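Housekeeping Skills 118, Unit 2: Worktops and Packing Benches
Handout, April 22, 2019

Okay, let's get into tabletops! I know, I know, you signed up for the folding and the boxes, but I want you to look at the surface before you set anything down on it. White tops show everything – pen, scuffs, the odd drop of water – and I like them for exactly that.

Start dry. Brush off the crumbs and grit first (grit plus a wet cloth equals scratches, ask me how I learned that one in January). Then a damp cloth with a little soap, following the grain if your top has one, and a dry cloth right after. 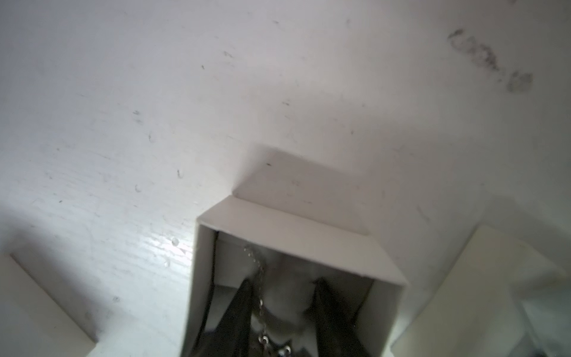

Old handwriting is the stubborn stuff. If you rub at it with plain water you mostly get a gray smear, so try a dab of rubbing alcohol on a corner first and give it 30 seconds. Scratches won't wash out, so please don't scrub at them!

Keep small cardboard boxes away from any wet spots, drops included. Cardboard soaks up water fast and the bottom goes soft.

For next time: read the Nerkside sheet on cloths and bring one open box with its insert. We'll be folding at the long bench.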